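Hi Ea Vídalín,

Quick update on the Enwood coffee corner, as promised! The money went further than I thought. We've spent 1314 of the 4000 so far, and most of that was the new counter in the Tultham building, plus paper cups (plain white ones, no printing, I got outvoted).

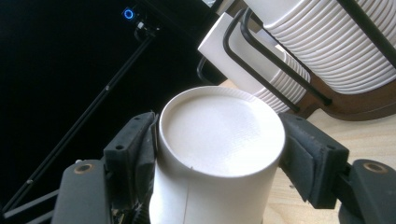
I've been fussing over how the cups get stored. I want them bottoms out, so people grab the base and keep their fingers off the rim. It's a small thing, but the old pile by the sink drove me nuts back in August.

The wire holders are the part I'm happiest with. Two of them side by side take up hardly any room, and you can see when a stack is getting short. 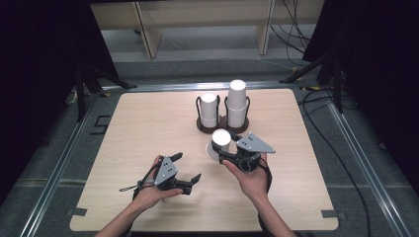 Next up is Trurorville, which needs 10 more holders and a proper shelf. Lykkegaard quoted me for both and I'll send that over once I've haggled a bit!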